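Subject: Re: [manip-learning] Does wrist-only training survive odd objects?

Luzius Sutter wrote:
> We reran the Vlachou baseline with wrist views only and lost
> most of what we had gained on anything long or floppy. Cubes
> are fine. Cubes are always fine. Has anyone on the Cornley
> setup tried adding the overhead view back in late, after the
> policy has settled?

Luzius,

Yes, and I have the gray hairs. We trained on 3670 episodes, wrist cameras only, then held the weights mostly still and let the head camera in for the last 2000 steps. The idea was that the grippers would learn to pinch things first and learn where the rest of the world was afterward, much like my nephew.

Long items are where the wrist view gets smug. Once the fingers have closed, it has a lovely close-up of the one part it already has hold of, and it will tell you with great confidence that the job is going well.

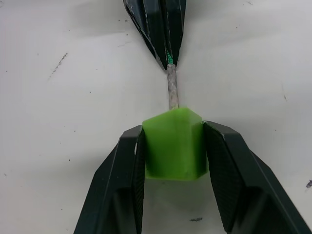

Wrist view, green end gripped, pleated end at the top.

With the late head view, the policy stopped dragging the far end of things into the other arm quite so often. I say "quite so often" because our test split is 1056 episodes and a good share of those are cubes, which flatter everybody. If you drop the cubes the gain is still there, but it's a good deal less handsome, and the Hirach people will want to see that number before they believe the other one.

Where it still falls down is two arms working close together. From the head camera the gap between the grippers is a sliver, and with a small piece in one of them the policy has to decide which hand is in charge. It decides slowly. 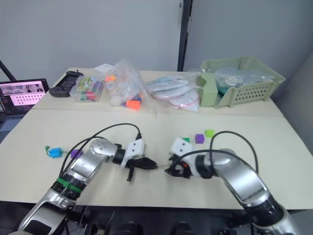

Sutter wrote back off-list that slow deciding sounded to him like a loss weighting problem, and that his own run did the same until he stopped giving both arms equal say near contact. I've started a run with that change in the Rarnalance config, 2 seeds, and will post the split without cubes when it finishes. Probably some time in January, given the queue.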